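Chapter 8
Reading the Admission Books of a Small Hospital

Flurina Gasser

When a student opens an old hospital register for the first time, the usual reaction is disappointment. One expects stories, and one finds columns. The name, the parish, the day of entry, the day of leaving, and at the end one word such as "relieved" or "dead". In this chapter we will learn how to work with such columns, and which questions they can answer.

Our main source is the register of the hospital at Clivach, a house with 63 beds which served the town and the farms of the upper valley. The surviving volumes contain some 2,000 admissions. They were written by several clerks, and each clerk had his own habits. The first, a man named Koller, wrote down the trade of every patient, also of children, for whom he gave the trade of the father. His successor left this column empty for months.

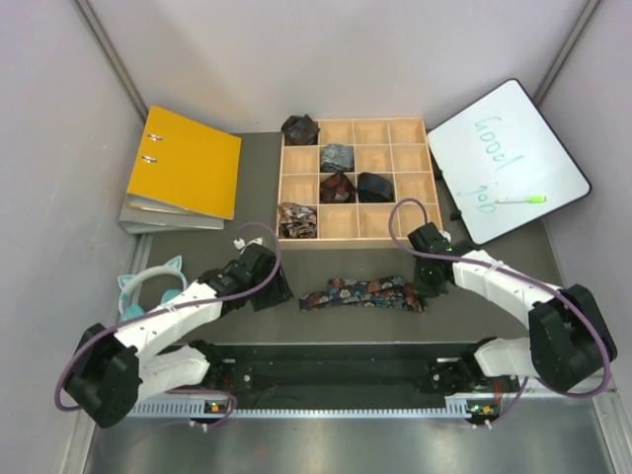 The column for the disease needs the most patience. A clerk wrote what the physician told him, and the physician often named a symptom where we would name a cause. "Fever", "dropsy" and "wasting" are found on nearly every page. It is tempting to translate these words at once into modern terms, but I advise the student to wait. First copy the word exactly as it stands, with the spelling of the clerk. The modern term belongs in a second column, and a third column should say how sure you are.

A second difficulty is the patient who appears twice. In August the hospital at Clivach regularly sent its chronic cases to the country house at Nerkham, and received many of them back before winter. The clerk gave them a new number at each return. If we count numbers, we count admissions. If we want to count persons, we must compare name, age and parish, and ages in these books are often wrong by a year or two.

Section 8.1 explains the layout of a page. Section 8.2 gives a transcription of 100 entries, which the student should read completely before trying the exercises. Section 8.3 compares the Clivach books with those of Zulex, where the physicians kept the register themselves and the entries are much longer.

8.1 The layout of a page

Each opening of the register is ruled across both pages. On the left side stand the number, the name and the age.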